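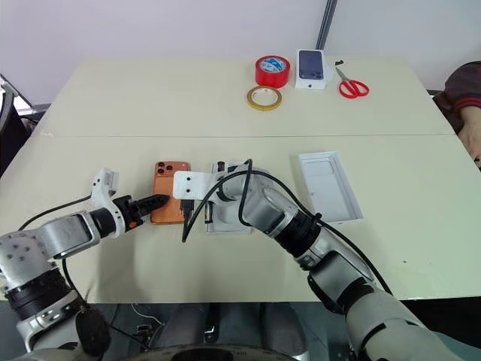
Week 7 handout: notes from the open day at Skollside

For those of you who couldn't make the bus on Thursday, I've typed up what I scribbled down. Bring this to the tute, we'll be using it.

Nolte runs the Skollside lab and opens it up once a year. We got the two-arm bench, which I was pretty chuffed about, as it ties in nicely with the lecture on coordinated grasping. The job was plugging a charging cable into a phone. One gripper steadies the phone on the table, the other brings in the connector. You and I do this half asleep every night. For a robot it's a bit of a nightmare!

A few things worth having in your notes:

The phone is face down and wants to slide. The left gripper presses on its side, so you've got a contact force to manage while the right arm is pushing from the opposite direction. Go back to the free body diagram from Week 4 and draw this one.

The cord hangs off the connector and tugs at it. Our simple rigid-body model leaves the cord out completely – have a think about what that does to your error estimate.

They told us the Gasska control software logs the joint positions at 200 Hz, and that the training set had 2,061 attempts in it when we visited. Somebody asked if that was a lot. The answer was "ask us in September".

Vustel supplied the planner. I didn't catch much of that talk (the coffee cart was going), so if you took decent notes please send them my way.

For next week: one page on which arm should move first and why. Sketches are welcome, biro is fine.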